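Speaker notes: Looking after a wooden table

Evening talk, village hall, Bralow. Start 7.30, tea at half past eight.

Before starting

Check people at the back can hear. Put the offcuts on the front row and say they can be passed along. Samples one to four are numbered on the underside. Keep the wax tin and the oil bottle at my end until the break, lids on.

Opening

Good evening. I restored furniture for a living in a small shop on the Lastwood road, and most of what came through the door was tables. Chairs break and drawers stick, but a table gets worn out by ordinary use, and a lot of that wear can be put right at home with patience and a few cheap things from the hardware shop.

I'm going to talk about how to tell what finish you have, how to clean it, how to deal with the usual marks, and when to leave it alone. Questions as we go are fine. If I can't hear you I'll ask you to say it again.

What is on your table

Before you put anything on a table you need to know what is on it already. Most tables in this country have one of four things on top: oil, wax, shellac (which people call French polish) or a modern lacquer or varnish. Some have two. Waxed shellac is very common on anything made before the war.

Testing is simple. Pick a place under the top, or on the inside of a leg. Put one drop of methylated spirit on a cotton bud and hold it there for a few seconds. If the finish goes sticky, it's shellac. If nothing happens, try a drop of white spirit on a clean bud and rub. If brown or yellow comes off and the patch goes dull, there is wax. If neither does anything, you probably have lacquer or varnish.

Oil is the one people miss. An oiled table has no film sitting on the wood, so you feel the grain when you run a fingernail across it. A drop of water darkens the wood within a few minutes if the oil has worn thin.

(Pass round samples one and two. One is oil, two is lacquer. Ask them to try the fingernail.)

Grain and colour

People bring me photographs and ask what wood it is. Colour is a poor guide. Beech can be stained to look like mahogany, and pine goes orange with age under varnish. Look at the grain. Look at the underside too, where the stain often stops short.

Dark reddish-brown tops are the ones most often named wrongly. It may be mahogany, it may be stained pine, it may be one of the plantation timbers used for worktops. Knots are a useful clue. The better mahogany boards were picked to avoid them, so a top with plenty of knots is likely to be something else. I don't say that makes it a worse table. Knotty wood hides dents very well.
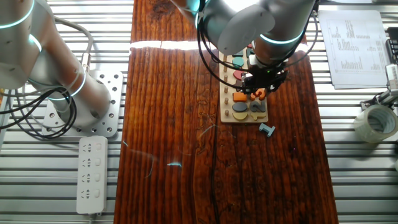 Grain also tells you which way to work. Always sand, wipe and wax along it. Scratches across the grain catch the light and you'll see them from the doorway. I've had tops come in where somebody had gone over the whole thing in circles with a kitchen scourer, and there's nothing to be done with those except start again from bare wood.

Streaks are natural in many boards. Minerals in the soil and the way the tree grew both play a part. Please don't try to bleach them out. You'll get a pale patch with a streak still in it.

Everyday cleaning

Dust with a soft dry cloth. For sticky marks, use a cloth wrung out in warm water with a small drop of washing-up liquid, wipe along the grain, then dry straight away with a second cloth. That covers nearly everything a family can do to a table on a normal day.

Spray polish: I'm against it. Much of it has silicone in it. It looks good for an afternoon, and then when the table does need refinishing the new coat won't lie flat. It pulls into little craters. We called them fish eyes in the shop and they could cost us a day's work on one top.

Vinegar comes up at every talk. Weak vinegar and water won't hurt a sound lacquer. It will do shellac no good and I wouldn't put it on bare or oiled wood. Plain soapy water does the same job.

White rings

These come from damp or heat getting into the finish. The ring is in the finish and the wood underneath is usually fine, so don't reach for sandpaper.

Leave it a week first. A fresh ring in shellac or wax will sometimes fade as it dries out. If it's still there, rub it gently with a soft cloth and a little paste wax. If that fails, use a very fine burnishing cream, along the grain, light pressure, and stop as soon as the ring has gone. Then wax over it.

The hairdryer method does work on some rings. Keep it on low and keep it moving. I've also seen it blister a top, so try everything else first.

Black rings

Black is different. Black means water has gone through to the wood and met iron, or tannin, or both. Oak is the worst for it. You'll see it under flowerpots and where a tin has stood.

To treat it you have to take the finish off in that area and use oxalic acid, which is sold as wood bleach. It's poisonous. Gloves, goggles, window open, children and animals out of the room, and follow the packet to the letter. Rinse it off properly afterwards. Never sand a surface with the dried crystals on it.

If you don't fancy that, put a bowl on it. I have a bowl on mine.

Dents

A dent is wood fibre that has been squashed, and often it can be raised. It only works where water can reach the wood, so it's easy on an oiled top and hard on a lacquered one. Lay a damp cotton cloth over the dent and touch it with the tip of a warm iron for two or three seconds. Lift, look, and do it again if needed. Let it dry overnight before you decide whether it's worked.

A gouge, where wood is missing, won't come up. Use a wax filler stick. Buy two shades near your colour and blend them. Go slightly darker if you can't match it, as the eye forgives a dark fleck more easily than a pale one.

(Sample three has a raised dent in one corner. See if anyone can find it.)

Break for tea

Coasters are under the urn. Please use them -- the hall tables were done last winter.

Oiling a top, step by step

Clean the table and let it dry for a full day. Sand lightly along the grain with 200 grit or near it, by hand, with a cork block. Vacuum, then wipe with a barely damp cloth.

Pour a small amount of oil on a lint-free cloth and spread it thinly. Leave it 30 minutes. Then wipe off everything that hasn't soaked in, and I do mean everything. Oil left standing goes tacky and stays tacky. Let it dry overnight and put on a second coat the same way. A dry table may want a third.

Safety, and please write this one down. Rags soaked in linseed or similar oil can catch fire without a match or a spark. They warm up as they dry, and if they're screwed up in a bin the heat can't get out. Spread them flat outdoors until they're stiff, or soak them in water and put them in a sealed metal tin. I know of one workshop lost that way.

Where to stand a table

Keep it away from radiators and wood stoves. Wood moves with the seasons, across its width, and a wide top can move several millimetres between winter and summer. If it's fixed down tightly it will split. If you see a crack opening every winter and closing every summer, leave it be. Filling it in winter will only force the boards apart in the damp months.

Sunlight fades some woods and darkens others. Turn the table round twice a year if you can. If it has leaves, leave them in for part of the time so they keep pace with the rest.

When to stop

Some tables shouldn't be stripped. If it's old and has its first finish, get advice before you touch it. A sanded antique is worth a good deal less than a scruffy one. Marks from use are part of it. There was an elm table in the shop for a year with a row of dents from a sewing machine clamp, and the family asked us to keep every one.

Closing

Handouts are by the door, one per household please. There's a list of finishes on the back with drying times. I'll stay by the samples until the hall closes if anyone has a photograph to show me.

(Collect all four offcuts before people leave. Lost number two last time.)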